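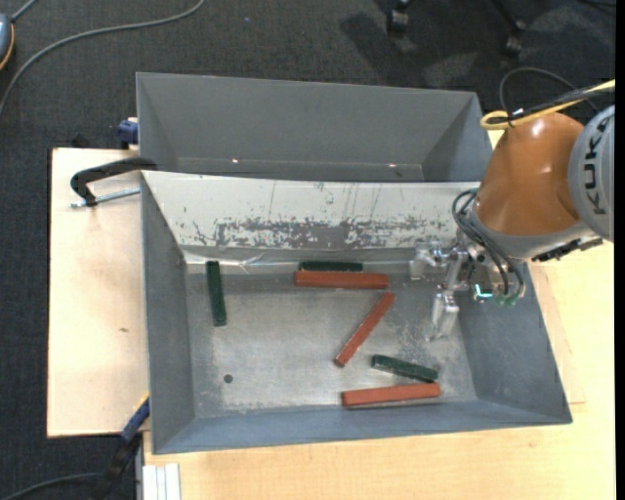 Red and green blocks in the front bin.

Notes from the July planning meeting, Bavstead Block Party (music and dance)

Hi all, I was on notes again, so blame me for anything I got wrong. We started a bit after 7 p.m. and went way longer than planned, mostly on account of the sound question. Last month's minutes were okayed with one fix: the open mic is in the side yard and I had written the parking lot. Sorry!

Lineup. Jumosano are in, and I'm so happy about it. They want to close the night with a full band and horns, and they asked for a real sound check, so we're giving them the stage from 4 to 5 p.m. Sipos said yes to the DJ slots between acts (he's bringing his own decks, we supply the table and power). Still waiting to hear from Skisix. Their last message said they were interested but had a show in another town the night before, and we agreed to hold their spot for two more weeks. If they can't do it, the dance crew gets a longer set.

Open mic. We have 2 hours set aside and a lot more names than that will hold. After some back and forth we landed on one song or one poem each, sign-up sheet at the gate, first come first served. I wanted to save a few spots for the under-18s and everybody was fine with that, so I'll put a separate sheet out for them.

Sound and noise. Okay, the long one. The permit says amplified music ends at 10 p.m. Half the room wanted to ask for 10:30 and the other half didn't want to poke the bear after last year's complaints. We voted and it's staying at 10. The speakers will face the rail yard this time - the neighbors on the hill side got the worst of it before. We're also dropping a flyer at the nearest houses with a phone number on it, and yes, I said I'd carry the phone.

Money. The PA rental quote came in at $700, delivery included. We approved it. The poster printing is $200 and we approved that too, but only if the printer can match the orange from the first proof, which looked great on screen and kind of muddy on paper. T-shirts are on hold. I still think we should do T-shirts.

Food. Some 2 trucks have said they're coming, tacos for sure and maybe the dumpling people. We talked about a third and didn't get anywhere. No glass on the dance floor, same as always.

Dance battle. Brackets go up on the wall by the stage at noon. We spent ages on whether the crowd should pick the winner, and settled on judges for the early rounds and crowd noise for the final. Somebody needs to find a better floor than the taped-up cardboard, and I've got a lead on a vinyl roll I'm checking out.

To do before next time: chase Skisix, sign the PA rental, get a new poster proof, write the neighbor flyer (me), look at the vinyl (also me).

Next meeting is same place, 7 p.m., and please bring a chair if you have a folding one. We wrapped up at 9:15.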